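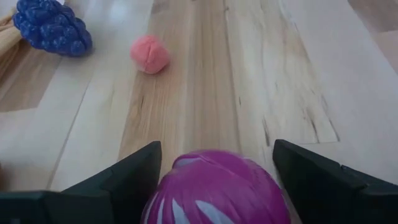

Sourdough rye keeps coming out gummy in the middle

Posted in: Bread and Baking

mallee_oven
I've been making the same dark rye since January and I can't get rid of a wet band through the bottom third. The crust is good, the top of the crumb is fine, and then there's a strip that sticks to the knife like putty. Recipe is 700 g flour all up, of which 200 g is wholemeal rye in the starter the night before. The rest is half rye, half bread flour. Water is whatever gets it to a thick paste. A spoon of treacle, salt, caraway if I have it.

I bake it in a lidded Primon tin, lid on for most of the bake and off for the last bit to colour the top. Fan oven. I let it cool on a rack until it's no longer warm to touch, then cut it.

What am I doing wrong? I've tried less water and it just gets dense as well as gummy.

pennyroyal
When are you cutting it? "No longer warm to touch" is too soon for a rye. Wrap it in a tea towel once it's cool and leave it until the next day. Mine sits for a full day and I wouldn't go near it before that.

mallee_oven
Usually cut it the same evening. I did leave one overnight and the band was still there, a bit firmer.

crumbtray
Then it isn't only the cooling. I'd say it's underbaked. A lidded tin holds a lot of steam in and the bottom is the last part to set. Take the lid off halfway and see.

Also what's the temperature in the middle when you pull it out? You want it up in the high nineties Celsius for rye. I go to 97 or 98.

Ahonen_fan
Disagree with taking the lid off early. My mum's side is Finnish and the loaves we grew up on were baked long and low. If you take the lid off halfway at a high temperature you get a crust like a roof tile and the inside is the same as before. Drop the heat and give it more time.

crumbtray
Long and low is fine for a flat loaf. This is a tin loaf with bread flour in it. Different thing.

Ahonen_fan
It's mostly rye. It behaves like rye.

jam_on_both_sides
How sour is it? A gummy strip low down in a rye is often the starter not being acid enough. Rye flour has enzymes that keep chewing through the starch while the loaf heats up, and the acid slows them down. If your starter is young or you're only feeding it just before you use it, the loaf can be baked properly and still be sticky.

I had exactly this with a new starter. I gave the overnight stage a few more hours somewhere warm and it came good after two or three bakes. Didn't change anything else.

mallee_oven
Not very sour now you mention it. My kitchen is cold at night and the starter lives on the bench. In the morning it has risen but it smells more like yoghurt than vinegar.

jam_on_both_sides
I'd start there. Put it in the oven with just the light on, or on top of the fridge. It should smell sharp and the top should be starting to sink.

Sokik
Which flour? I was using one sold as wholemeal rye that was very fine, and it took up water completely differently from the stoneground one I'd had before. Same recipe, one was a brick and the other was pudding. If you changed bags in January that could be your answer.

mallee_oven
Same brand the whole time. It's the Jarnport one in the brown paper bag, coarse, you can see the bran in it.

Sokik
OK, not that then.

pennyroyal
Are you putting the treacle in with the starter or the final dough? And how much is a spoon? I know someone's spoon can be half a cup. Too much sugar makes the crust colour up before the middle is done, so people pull it out early.

mallee_oven
Final dough. A heaped tablespoon, and it runs down the outside of the spoon so probably nearer two.

pennyroyal
Cut it back to one, levelled, and warm the spoon under the tap first so it all comes off. I doubt it's the whole problem but the top won't fool you as much.

gravy_boat_1006
I've read all this and I'm going to say the tin is too small. 700 g of flour plus water is a big loaf for the standard Primon. I've got the same one and I don't put more than 500 in. The paste is too deep and the heat can't get to the middle of it. Split it across two tins.

crumbtray
That would give you a wet patch in the centre though, and the OP has a band at the bottom.

gravy_boat_1006
Depends where the tin sits. If it's on a solid tray, the bottom is shielded. Mine was on a tray for years and I had pale bottoms on everything.

mallee_oven
It is on a solid tray. I put it there to catch drips when I first got the oven and never took it out.

gravy_boat_1006
Take it out. Wire shelf, one notch lower.

Ahonen_fan
Agree with that one at least. I'd still drop the heat. I start hot for the first 15 minutes, then down to 160 fan for over an hour, and when it comes out I take it straight out of the tin and put it back on the bare shelf for the last ten.

jam_on_both_sides
If you change the starter, the tray, the tin and the temperature all in one go you won't know which did it. I'd do the starter first.

gravy_boat_1006
Who cares which did it if the bread's right?

jam_on_both_sides
The OP will care the next time it goes wrong.

mallee_oven
Fair point from both of you. I've taken the tray out because that costs me nothing, and the starter is in the oven with the light on as of tonight. Leaving the recipe size and the heat alone for now, apart from a level spoon of treacle. I've got a probe thermometer for meat that I'll use to check the middle.

mallee_oven
Update. Starter had properly sunk by morning and the smell nearly took my eyebrows off. Loaf got to 94 at the time I normally pull it, so I left it in until it read 98, which was another 20 minutes. Wrapped it and cut it at lunch the next day.

The band is still there but it's thin – maybe the width of a pencil, where before it was a good third of the loaf. Bottom crust is much darker. Flavour is better too, quite a bit more sour, which my partner isn't sold on.

crumbtray
94 was underbaked. I'll take that.

jam_on_both_sides
Give the starter another couple of rounds in the warm before you change anything else.

pennyroyal
If the sourness is a problem for the household, try it with butter and something salty on it. Smoked fish or a hard cheese. It isn't a bread for jam.

jam_on_both_sides
I have jam on mine every morning.

Sokik
What was the caraway amount, by the way? I've got a bag to use up and I always overdo it.

mallee_oven
Two teaspoons, bashed a bit in the mortar. I'd go to three if you like it strong. Next loaf goes in at the weekend, two smaller tins this time.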